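Notes from the visit to Arkano's test rooms at Durngate, February 16, 2020

We were there to hear about the fault they had in August, and Joana Arruda, who runs the office-tasks group, gave us most of the morning. The machine is a Jedine, a two-legged unit with two arms and fingered hands. It fetches and puts away files.

The fault itself is easy to tell. On run 1169 the right hand closed on a binder, met more resistance than it expected, and kept closing. The grip limit had been turned off for a calibration two days earlier and never turned back on. The emergency stop worked, but the operator had to walk around an open door to reach it. A finger joint was ruined and the binder's spine was crushed. There were no injuries.

Most of the work since then has been on reaching into cabinets, with the door open and the binders lying flat on the shelf. Arruda told us the right hand does the reaching while the left stays open, palm up.

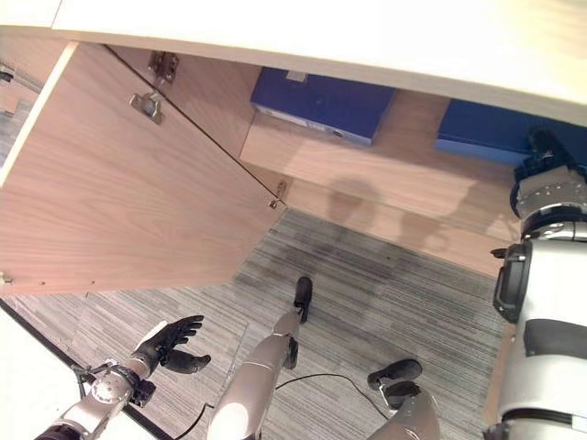

## What they changed

- The grip limit now comes back on at every restart. Turning it off takes a key.
- The operator carries a wireless stop. The wall button is still there as well.
- Cables on the floor are checked before each session — a rule they borrowed from the Sampaio site.
- Finger joints are replaced after up to 3000 grips, worn or not.

## Questions from our group

Someone asked why the software hadn't flagged the missing limit. Arruda said it had, in a log that was only read at the end of the week. The warning now shows on the start screen and blocks the run.

We asked for a copy of the fault report and she agreed to send it, minus the supplier pages.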